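Two weeks with the Girport simulator

11/11/2018

I paid 422 for a year of Girport, the arm simulator Tsang sells out of Skirkdale. Setup took 15 minutes once I'd found the right graphics driver.

The cup task is the one I've used most. You get two cups on a table, one pink and one green, and the black arm to move them with.
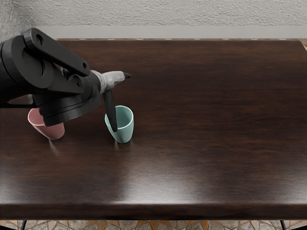
Contact with thin rims was poor in the September version and is better now. Saving is still slow, and the manual skips the wrist settings completely. Bernice Frimpong at Broncombe sent me her notes on those. I'll renew if the price stays under 460.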